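Ornow Releases Revised Line of Water-Based Cabinet Coatings for Trade and Home Use

MUTTHORPE — Ornow, a maker of water-based wood finishes, has released a revised version of its Udeck cabinet coating line. The coatings are intended for drawer units, storage cabinets and other furniture with flat horizontal surfaces. Shipments to trade customers begin in September.

The revised line changes the binder used in the topcoat. The previous binder gave acceptable hardness on vertical faces but marked too easily on tops, where objects are set down, dragged and left in place. The new binder cures harder and keeps the same open time, so existing spray and roller settings can be carried over.

"Most of the complaints we logged were about tops, and most of those were about ring marks and scuffs," said Lejla Softić, head of product testing at Ornow. "We changed the topcoat and left the primer alone. Shops that already stock the primer can keep using it."

Udeck is a two-part system consisting of a primer and a topcoat. The topcoat is supplied in 10 matte and satin colors. Recoat time is 4 hours at normal room temperature. Full cure takes longer, and surfaces should not be loaded until the period printed on the can has passed. The coating is suitable for solid wood and primed board. It is not recommended for outdoor use or for worktops exposed to direct heat.

Test panels were prepared at the Hladun finishing shop, which has sprayed Ornow products under contract since the first version of the line. Taras Moroz, who manages the shop, said the new topcoat leveled well on wide panels and needed less sanding between coats.
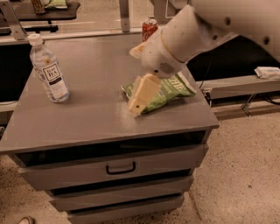
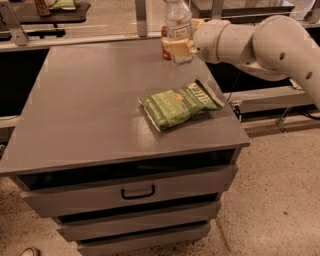 The grays in the range have been retinted to stay neutral beside white walls and appliances. Buyers should still check a sample under their own lighting before ordering. Under warm light a gray cabinet, such as the one with the green chip bag on top, can read as taupe — a shift that comes from the light and cannot be tinted out.

The topcoat is priced at $159 per trade can. Color cards are available on request from Tala Zein, Ornow customer office, Mutthorpe. The office is closed on Thursday afternoons.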